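News > Technology > Local Business

We use cookies to keep this site working and to see which stories get read. By staying on this page you agree to our cookie policy.

Ollia wants 1,876 household clips by July, and it's paying people to tidy up

By Rajeshwari Thampi
24 April 2021

Ollia, the home robot startup on the second floor of the old Kerr building, is sending hand-held grippers out to ordinary homes and asking people to pick things up with them. Over and over. Cups, socks, jars, whatever is lying on the bed.

The company confirmed this week that it has 400 usable clips so far. The target is 1,876, all to be handed to its software team before the end of July. An odd number, but that is what the training plan came out to, said Satish Ramasamy, who runs the collection side.

"We tried doing it in the office first," Ramasamy said. "Everything was on the same grey table. The system learned the table."

So now it's bedrooms and kitchens. Each kit has one gripper with a camera on it, a charger and a printed sheet of tasks. People squeeze the handle, the fingers close, the camera records what the hand did and what was in front of it. The software then has to work out the same move for a robot arm. No arm goes to the homes.

Tasks are short. Lift a container and set it down somewhere else. Put loose caps back in with the others. Fold a towel, badly is fine. A clip that goes wrong gets kept too, with a note, though those are stored apart and don't count toward the target.

Elias Majali, a night-shift baker, has had a kit for two weeks and does his recordings in the afternoon. He said the soft surfaces were the hard part. "On a counter I can do it first time. On a blanket the thing rolls, or it sinks in and you're grabbing cloth."

That's pretty much what Ollia is after. Blankets, pillows and crumpled sheets move when you touch them, and earlier versions of the software did poorly on beds - Ramasamy would not say how poorly. He did say beds are now on every task sheet.

Pay is per accepted clip. The company declined to give the rate. Two people we spoke to called it fair, one said it was okay if you dont mind doing the same jar all evening. 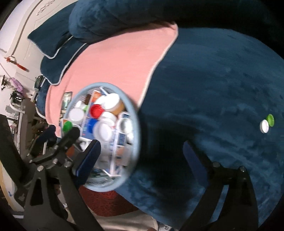
A container of bottle caps held in the gripper beside a bed during collection for Ollia.

There have been complaints. Cameras catch what's in the room, and not everyone in a shared house wants that. Ollia says faces and mail are blurred before anyone outside the review team sees a clip, and that households can ask for a recording to be deleted. Subbarao Chowdary, who rents rooms on Torkari Street and had a tenant sign up, said he only found out when the kit arrived. He has asked for a notice to go to everybody at an address. Ramasamy said a new consent form is being writen and should go out with the next kits.

Ilango Marar, who checks the clips, said around 89 were thrown out in the first month, mostly for bad light or a thumb over the lens. Those are not in the 400.

A second batch of kits goes to homes in the Wumberg area next. Sign-up is at the Ollia front desk, weekdays only, bring ID. Adults only for now.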